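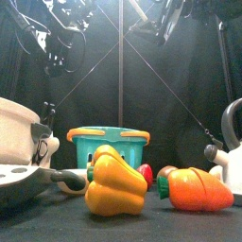 Onus kit trial, toy kitchen set, July 14, 2024

Black cloth down, pot on the left, kettle far right, teal basket in the middle at the back. Veg in front of it. Lighting as Severyn left it, too bright from the top for my taste, ask him.

Nasadico want our comments before they renew the loan, so keep notes short and put them here, not in email.

Arm calibration: followed their quick start guide. Step 7 refers to a menu that doesnt exist in our version. Orest found it under Tools. Took 12 minutes, would have been three.

Things to check next:
- pepper into basket, then carrot. Pepper is glossy, watch for slip
- pot lid by its handle, slow speed only
- kettle last, it's close to the clip on the cable, mind the elbow

Error 644 on startup again. Power cycle clears it. Drenach had the same in March and was told to update, we are updated. Stelmakh to ring support.

Price: the Palamarchuk quote is lower but no spare fingers included and the waranty is shorter. Kovalchuk prefers Onus for the software. I'm undecided.

Log files in folder 13.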